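9/1/22, visit to Ullgate

The open day at the Allthorpe kitchen rooms began at the long white table, and I stayed there for most of my 2 hours. I liked the woven tray with two corn cobs, and beside it the wooden dish rack with gray, blue and yellow plates.

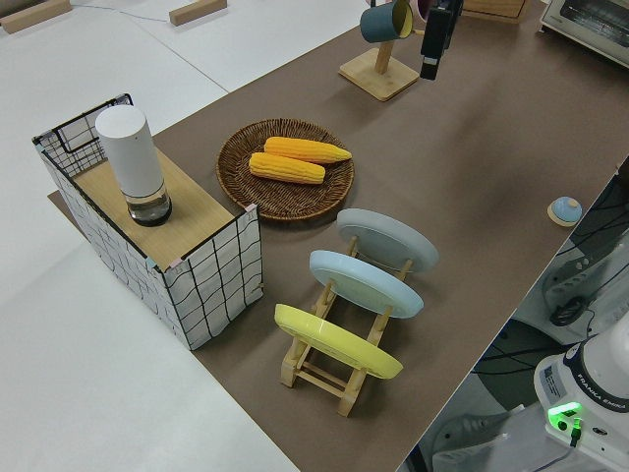
Eftychia Triantafyllou found that such a rack is good for plates but takes too much place in a small kitchen, and she would keep only the mug tree. I don't agree with her. At home my plates lie in one pile and I always need the lowest one.

The bus back to Sadowski leaves from the side gate. The next open day is in December.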